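Wirkine Tabletop Sorting Cell
Product page — Workplace Automation
Product code 2694

The Wirkine Tabletop Sorting Cell is a single-arm workstation for organisations that receive, sort and set aside mixed household and decorative goods. It is supplied by Mirovier to auction rooms, prop stores, estate clearance firms and charity warehouses. Each order includes a simulated trial, in which the arm is run over a rendered table set with objects of the customer's usual kind before any equipment is delivered.
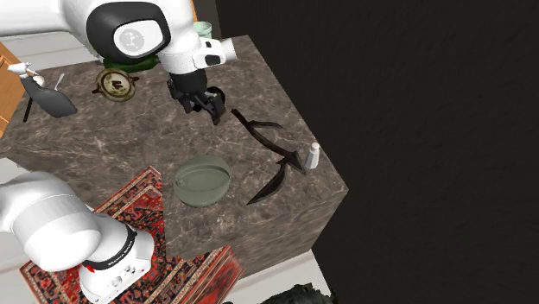
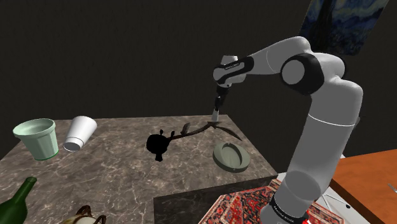
Simulated trial, mixed goods on a marble table. Arm with two-finger gripper, two views.

Intended use

The cell is intended for goods of irregular shape that arrive in no fixed order. Conventional automation has served this type of work poorly, as cups, bottles, figurines and branches share neither a common outline nor a common grasp point. The Wirkine software proposes a grasp for each item and refers doubtful cases to the operator. An item that has been referred stays on the table until the operator accepts the proposal, corrects it or removes the item by hand.

The cell is not intended for food handling, for sharps or for goods whose declared value exceeds the limit set in the customer's own insurance policy.

What is supplied

One robot arm with base unit
One parallel gripper with two fingers, and a spare pair of fingers
Operator's console with Flarnia scheduling software
Simulated trial, including one revision of the table layout
Two days of on-site instruction
Printed operator's manual, 300 pages, in English or French

The table is not included. Customers may use an existing work surface, subject to a site assessment.

Changes to staff duties

Mirovier asks that employers read this section with their staff before placing an order. The cell alters the working day of a sorting room, and the alteration should be planned.

Under manual arrangements, a sorter lifts, turns, examines and places each item. With the cell in service, placing is carried out by the arm. Examination remains with the sorter, who works from the console and decides on condition, grouping and destination. Staff who have spent years at the bench may find the longer periods of seated attention tiring at first. We recommend that console shifts be limited to 90 minutes during the first month and that each sorter continue to spend part of every shift at a manual bench.

The Cifuentes saleroom, which has operated two cells since August, elected to keep its full sorting staff and to reassign hours to cataloguing. Its staff representatives asked for a written rule that the stop control may be used by any person in the room, for any reason, without a report being required. Mirovier has since adopted this wording in the standard operator's manual — it appears inside the front cover.

Pace of work is set by the employer through Flarnia. The software does not record individual sorters by name in its default configuration. Employers who wish to enable named records must confirm that staff have been informed and that applicable workplace privacy legislation has been followed.

Simulated trial

Customers submit a list of typical items, and our technicians prepare a table layout from it. Lists that contain only neat, regular articles are of limited use. Please include the awkward ones. Sorters are encouraged to attend the trial review, held by video link, and to question any grasp that they would not attempt themselves.

A trial is a planning aid. It does not guarantee performance with the customer's own goods, and a period of supervised operation follows every installation.

Service and spare parts

Annual service visit, parts and labour: $3963
Replacement finger pair, colour black: $392
Additional simulated layout: priced on application

Service visits may be booked from 8 a.m. on working days. Customers in regional and remote centres should allow additional time for travel. Worn fingers may be returned to Mirovier for recycling at no charge.

To request a site assessment, contact the Mirovier equipment desk and quote the product code shown at the top of this page.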